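Speaker notes, Multham methods evening, 8 October 2018
Talk: "What did we pay for when we paid for examples?"

Opening
Don't thank the hosts twice. Start with the number: 1318 recordings of a hand-held gripper moving small white plastic things on a table. That was August at Pletov. Ask the room who thinks 1318 is a lot. Wait for hands. Then say I don't know either, and I signed for it.

Slide 2. What one example looks like
Leave this up while talking. White cup, clear container, two fingers. Say out loud that clear plastic on a white top is hard on a camera, and ask whether we want the system to learn the box or its shadow. I've heard both defended.

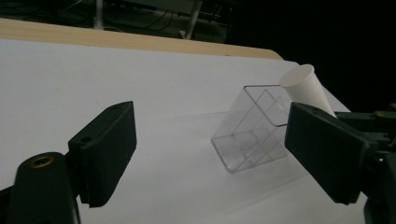 Slide 3. The Khattak claim
The proposal said 1000 examples would be enough. Enough for what? I went back through the document and there is no test in it. There is a curve, and the curve goes up, and the axis has no units. Pause here, people will want to laugh.
Mention that we went over by 318 and the curve was never redrawn.

Slide 4. Same table, same light
My main complaint. 18 sessions, and they look like one long session. If the cup is always white and the top is always white, I would like to see what happens on a brown one before I hear the word "general" again.
Somebody will say variety comes later. Ask when, and who budgets for it.
Point at the grip, low on the white piece, a finger on each side. Ask if a person would pick it up there. I wouldn't.
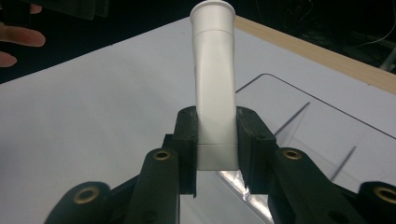

Gripper closed near the base, hand at top left.

Slide 5. What I'd accept
Merkalmont offered to hold back 2 sessions and score against those only. Fine by me, if they're picked before training. Also keep the failed grasps. Half the room deletes them.

If short on time, drop slide 3 and go to questions. Water is on the left.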